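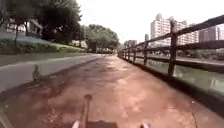
Photo: Erkport Commons / reader upload

Home Topics Yard & Garden Paths & Driveways Ask Log in

Reddish path next to a grey paved lane keeps going soft in spring. Redo it or patch it?

Posted by gravelroad_969 in Paths & Driveways

We have a long walking path on our property that runs beside a grey paved lane. The lane is fine. The path is decomposed granite, a reddish brown kind, and it was put in by the previous owners. I don't know what they used under it. When I dug a test hole with a trowel I got down 2 inches and hit plain dirt, so I suspect nothing.

From summer to fall it is hard and you can push a stroller on it. From February on it turns to paste in the low spots. Shoes carry it onto the paving, and then it gets into the house. Every year I buy bags of the same color and rake them in, and every year the low spots come back in the same places.

A company called Jitent quoted me $1,588 to scrape it, regrade it and put down new material with a stabilizer mixed in. The quote does not mention a base layer. I asked and they said it was "not needed for foot traffic." Is that right? I would also like to know if I can do part of this myself and spend less. Soil is clay. There is a curb on the paved side and nothing but a fence line on the other.

Guzmán_Landscape_Supply

We sell this material, so take that into account. Two inches over clay will always do what yours is doing. The clay holds water, the fines on top soak it up, and foot traffic pumps the two together. Adding more of the same on top doesn't fix it, and after a few years you have a path that sits higher than the curb and washes over it.

For a walking path on clay I would want 4 inches of compacted crushed rock under 2 to 3 inches of decomposed granite. Put a woven geotextile between the clay and the rock. The stabilizer is optional. It helps with dust and with material tracking indoors, but it will not make up for a missing base. If the contractor won't put a base in writing I would get another quote.

Check the slope before anything else. Your curb may be acting as a dam. Lay a straight board across the path with a level on it after you rake it flat. You want it falling away from the curb, toward the fence side, a quarter inch per foot or so. If it falls toward the curb the water has nowhere to go and sits there until it dries.

Doing it yourself is possible in sections. Rent a plate compactor for a day, do the low spots properly, and leave the good stretches alone for now. Dig each low spot out wider than it looks. Compact the rock in thin lifts — no more than 3 inches at a time — and dampen the granite before you compact it. It should clump in your hand without dripping. Then stay off it until it dries all the way through.

tomsawyerfence5

just put down wood chips. free from the tree guys and you can walk on it in any weather. we did ours 5 years ago and top it up when it gets thin

hillside_renter

Chips are fine but they'll end up all over the paving if the curb is low, and they hold water too.

I had the same problem on a shorter path. The cause was a downspout that emptied at the top of it. I ran the downspout into a buried pipe and the soft spots mostly went away, and I never did replace the surface. So go out during a hard rain and watch where the water comes from before you pay anybody. Mine took one wet morning to figure out.

If you do add material, don't use the Gerkent bagged stuff from the hardware store. The bags I got were mostly coarse pieces with hardly any fines, and it never packed down. It rolled around under my shoes all summer. Buy loose by the yard and ask for it with fines.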